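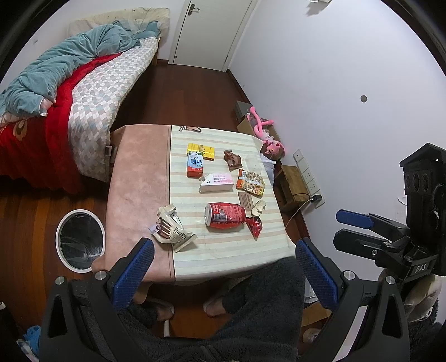 Re: [trade-desk] Hosting the Somogyi delegation in February

Hi all,

Jumping in on this one, as I did two of these visits when I was still with the port office and I have opinions (you knew that already!).

Dimas Santoso wrote:
> We have 13 people coming from Somogyi in February, mostly small
> manufacturers plus two from their chamber. The county has given us
> 4000 dollars for the whole visit, not counting hotels. The draft
> schedule has a welcome dinner, a plant tour at Zinent, the signing at
> city hall and a half day in Fuminley. Is that too thin? Also, do we
> need an interpreter for all of it, or just the signing?

Dimas, I don't think it's thin at all. If anything I'd take something out. Our first group got three plant tours in one day and by the last one they were asleep on their feet, and so was I. Zinent is a good pick, they know how to talk to visitors and they'll let people ask about prices. Leave the afternoon after it open and let folks set up their own meetings. The only real contract that came out of our second visit started over coffee in a hotel lobby, between a guy who makes door hinges and a woman from Pleltlow who wasn't even on the list for the tour.

On the interpreter: get one for the plant tour and the signing, and ask the chamber people which of their group will want help at dinner. Please don't lean on the one delegate with great English. We did that and the poor man never got to eat. Our interpreter billed us 2661 for the full visit, travel included, so you can see how fast your budget goes if you book one for every hour.

Send the agreement text over early, in both languages. Ours came back with 38 changes, nearly all of them about job titles and what order the names went in, and we were reprinting at seven in the morning. Ask now who sits where and who signs first. It feels fussy, but they will have thought about it even if your mayor hasn't.

Gifts, keep them small and flat! People are flying home. I gave out glass paperweights the first year and I still feel bad about it.

For Fuminley, call the county and ask if the river road will be open, they had it closed for more than a month last winter and the detour is awful with a bus.

I still have my old seating charts and the toast we used at dinner, if you want them. Write me off list and I'll dig them out tonight.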